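# About Gincombe

Gincombe tests drinking water for small public systems, private well owners, and the engineers who work for them. The laboratory handles chemistry and microbiology in the same building. Field sampling is run from the Bekwood office, which also stores sample kits and the portable meters.

## What we test

Most requests fall under one of the standard panels. The basic panel covers total coliform, E. coli, nitrate, pH, hardness, and conductivity. The metals panel adds lead, copper, arsenic, iron, and manganese. Disinfection byproducts, fluoride, and radon are ordered separately. We don't test swimming pools, wastewater, or soil.

Bacteria samples have to reach the lab within the holding time printed on the chain-of-custody form. Samples that arrive late or above the temperature limit are logged as rejected, and a new kit is sent at no charge. Lead and copper samples are first-draw unless the work order says otherwise, and the tap must sit unused overnight before collection.
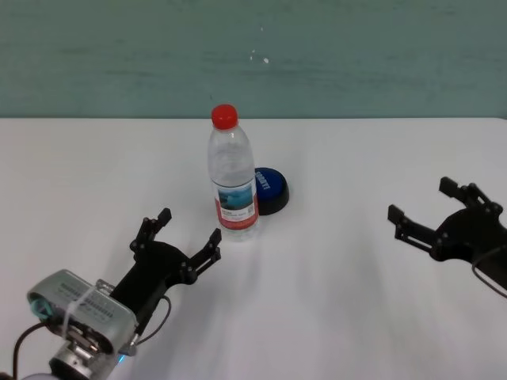 Results are reported in milligrams per liter or micrograms per liter, with the method number and reporting limit listed beside each value. A result below the reporting limit is shown as "ND." We don't round results to match a regulatory limit. Reports for public systems are also filed with the state in the format it requires, and the client receives a copy of the filing.

## How the lab is set up

The lab has 3 work areas: sample receiving, wet chemistry and metals, and microbiology. Microbiology has its own air supply and its own entrance. Incubator temperatures are recorded twice per working day. Every metals batch includes a method blank, a duplicate, and a spiked sample, and a batch that fails any of these is run again before data is released.

Sample tracking is done in Listero, a records system we began using after the paper logbooks became hard to search. Each container gets a number at receiving, and that number stays with it through disposal. Clients with an account can see the status of open work orders but can't see draft results.

## Background

Gincombe began as the testing side of Yadav, a well drilling and pump service company. The two businesses were separated when outside drillers started sending in samples. Yadav is still a client and pays the posted rates. We currently hold contracts with 37 public water systems, most of them serving mobile home parks, schools, and rural subdivisions.

## Hours and kits

Sample receiving opens at 9 a.m. Bacteria samples are not accepted on the afternoon before a holiday. Kits can be picked up at either location or mailed on request; please allow three working days for mailed kits. The fee schedule is revised each February, and quotes issued before the revision are honored until their expiration date.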